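My first 400 demonstrations

I finally hit 400 demonstrations this week and I am way too excited about it, so you're getting a long post.

Quick catch-up if you're new. Back in August I started spending my evenings teaching a robot arm to do small kitchen jobs. Play kitchen jobs, I should say, with toy food and toy dishes, because I like my real mugs. I don't write rules for how it should move. I drive the arm myself with a second, smaller arm that I hold in my hand, the big one copies me, and everything gets recorded. Do that enough times and you can train a model that (sometimes!) does the job with my hands in my lap.

The job right now is "put the fruit in the bowl." A two-year-old can do it. I figured I'd have it wrapped up in a weekend, ha.

My first 167 demos were bad, and it took me a while to see why. I was driving the arm the way I'd move my own hand. I'd swoop in fast, change my mind halfway, nudge the strawberry a little, back off, try from the other side. The recordings all ended with fruit in the bowl, so I counted every one of them as good. Then I trained on them and the arm picked up every nervous habit I have. It hovered. It poked. It would drop down beside the strawberry, think about it, and go back up. Watching that was like hearing your own voice on an answering machine.

So I threw them out and started over, with a few habits that have made a huge difference for me:

Pick a side and stick with it. If I come at the banana from the right, I come at it from the right every time, unless something's in the way.

Slow down before the grab, and then wait a beat before closing. That little pause seems to help a lot. I don't fully understand it and I'd love to hear from someone who does.

Keep the misses where I recovered cleanly. I used to delete anything with a fumble in it. Now if I miss, back straight up and get it on the second try, it stays in. The model has to learn what to do after a miss from somewhere!

Move everything between runs. This is the boring one. I spent two whole evenings with the bowl in the same spot, and the model I got out of that went straight to that spot no matter where I'd put the bowl. It let go of a tomato over bare table with total confidence – I laughed so hard I had to sit down.

The other thing I've changed is how much stuff I leave lying out. At first it was one piece of fruit and one bowl. Now I leave pans and plates and other food all over the place, since that's how a kitchen looks at my house anyway. It slows me down, and I have to plan a path over things, but the arm has gotten so much less fussy about what else is on the table. It used to fall apart if I added a single cup.

I also learned to stop when I'm tired. After an hour or so my grabs get sloppy, I start rushing the drop, and I can hear myself sighing. Twenty good ones beat a long night of grumpy ones. I put on music, do my twenty, make tea, and look at the playback before I decide whether to do more.

Last night's layout had the strawberry way down near the edge, with the mug and the ketchup bottle between it and the big plate, and the light blue bowl over on the arm's side.
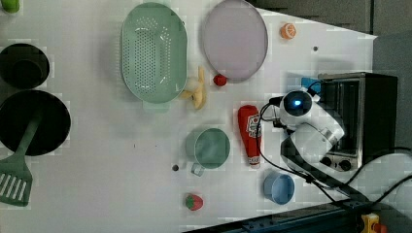

Shoshana Calloway wrote to me after my last post to say that I should try having a second person drive for a while, because a model trained on one pair of hands gets used to one way of doing things, and hers got noticeably steadier once her sister had done a batch. She also said to write down who drove which run, which she didn't do and still regrets.

I love this idea. I've already talked Sunita Wojcik into coming over to do a batch (I'm paying in dumplings), and I've added a spot for the driver's name to my notes. She's much calmer with her hands than I am, so I'm curious whether the arm will pick that up too.

The goal is 600 by the time I train again. After that I want to try the slotted spatula, which has beaten me every time so far – it's flat, it's slippery, and I keep pinching the wrong end. If you've taught an arm to pick up something thin off a table by driving it yourself, please tell me how you came in on it!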